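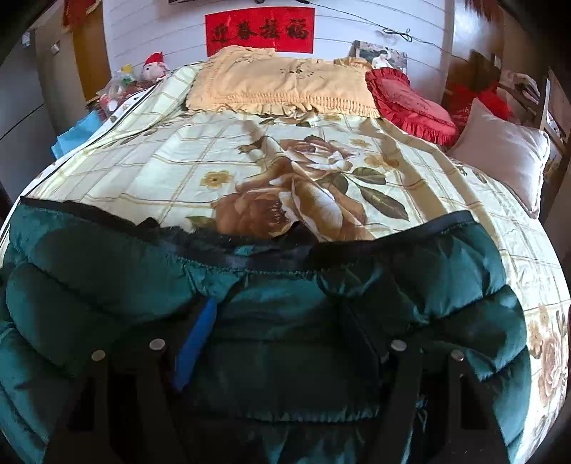
How do people decide how much money a robot will cost?

They add up the price of the robot, the price of its spare parts and the price of the time spent looking after it.

The first number is the purchase price. It is printed on the seller's list and is paid one time. A school in Toddale planned to buy a small gripper for its workshop. The price was 140 dollars.

The second number is for parts that wear out. Fingers rub against the things they pick up, and screws work loose. The school's plan allowed for 2 sets of spare fingers each year, at 12 dollars a set. That makes 24 dollars.

The third number is time. An adult has to clean the machine, check it and charge it. Time is easy to leave out of a budget – no shop sends a bill for it – so planners write it on a line of its own.

Before buying, the planner also writes a list of jobs. A cup is hard and keeps its shape. A jacket is soft and folds in a new way each time it is lifted. A gripper that is good with cups may be poor with clothes, and a cheap one that cannot do the job is money wasted.

Arwel Price wrote the Toddale plan. He compared two sellers, Akum and Urnosine, and asked each one the same questions:

How heavy a load can it lift?
Can it hold soft things?
How long do the fingers last?
Who repairs it?

Money is also set aside for surprises. This is called a reserve. The Toddale reserve was 100 dollars, and any part of it left at the end of May went back into the workshop fund.

Words to know
Budget: a plan for spending money.
Gripper: the part of a robot that holds things.
Reserve: money kept for something unexpected.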